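Toy Room Refit at Waststead: how we're getting on
October update for the Patrício Fund, from Aušra Butkienė

Hello Natália, and hello to everybody else who reads these!

You asked for something less stiff than the spring report, so I'm just going to tell you where we are. The short version is that the soft toys are nearly done, the shelves are up, and the puzzles are still a disaster (more on those further down, sorry).

When we started we had 187 soft toys in the lending collection, at least according to the old card file. Chanida Ratanaporn has been going through them with the new list, and the cards were better than I gave them credit for. The trouble was more that three different people had written them over the years, so the same rabbit could be "bunny," "rabbit, long ears" or just "gray one." Every toy now gets one line with its main color, what it is, and whether it still has its tag. Chanida also wants a column for smell. We are discussing it.

The old way of storing them was big bins, and families had to dig. Kids loved the digging, parents much less so, and anything small went straight to the bottom and stayed there. We're switching to shallow cardboard boxes that sit on the new Trumard shelves, so you can see what's in each one without tipping it out. The dolls and the fluffy round ones have been the first to get sorted this way.
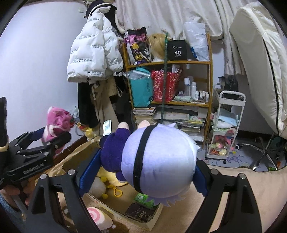 Soft toy sorting: a lavender-haired doll over one of the shallow boxes, with a fluffy gray one and a pale yellow one inside.

I like the shallow boxes a lot! They were the cheapest thing in the whole budget, too. The one complaint so far is from Abílio Coelho, who put up the shelves and says the boxes stick out past the front edge by a finger's width. He's right, they do. He has offered to add a strip of wood along each shelf and I've said yes please.

Money next. Of the $350 you gave us for storage, most went on the shelves and brackets, and the boxes and labels came out of what was left. The receipts are in the envelope with this letter. I had put some aside for a second-hand wash basket and haven't spent it yet, because the one at Cutlow had a broken handle and they wanted full price for it. If something better comes along before the holidays I'll grab it, otherwise I'd like to ask if that bit can go toward mending supplies (thread, stuffing, a decent pair of small scissors).

Mending has turned into a bigger job than we planned for. We have 9 toys set aside with split seams or loose eyes, and my sister Ieva has taken them home in a shopping bag. She's a much neater sewer than I am. They'll be checked again before they go back out to families, same as everything else.

And the puzzles. We've only got through 6 of them, and two of those had pieces from each other's boxes. I'd hoped to have the puzzle shelf open by now and I don't want to promise you a date I can't keep. Once the soft toys are labeled, Chanida is moving over to help me, and it should go faster with two of us at the table.

Still to do before the next report: finish the labels, get Abílio's strips on, print the new borrowing sheet, and move the dress-up rail away from the radiator. You're very welcome to come by and see the shelves. Mornings after ten are best, and there's usually coffee.

Warmly,
Aušra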